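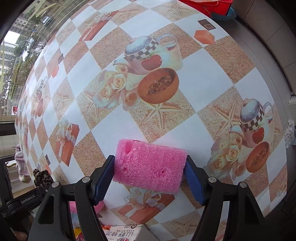 3.2 What people kept from the kitchen table

I went into the Korulden interviews expecting stories about recipes. What I got was table covers! We talked to 60 households in September, and Mariann Győri and I kept hearing the same thing – the cover stayed on for years, and everything happened on top of it (homework, mending, bills, cake). 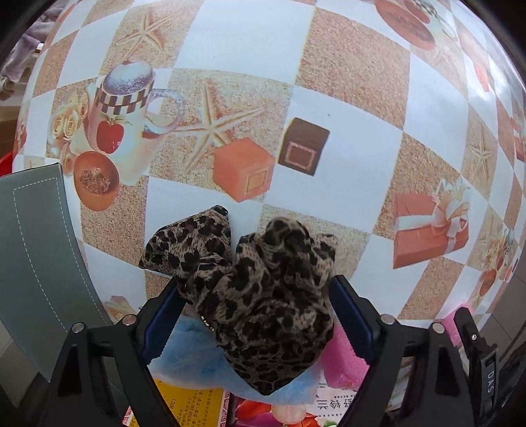 Figure 4. Checkerboard tablecloth with leopard-print fabric item.

Asabe Danladi coded the answers and found that women over retirement age talked about sewing far more than eating. I loved this, and it fits what Lengyel saw in her village survey. Only 10 households had a separate cloth for guests, so the old "Sunday best" idea looks pretty weak in our sample.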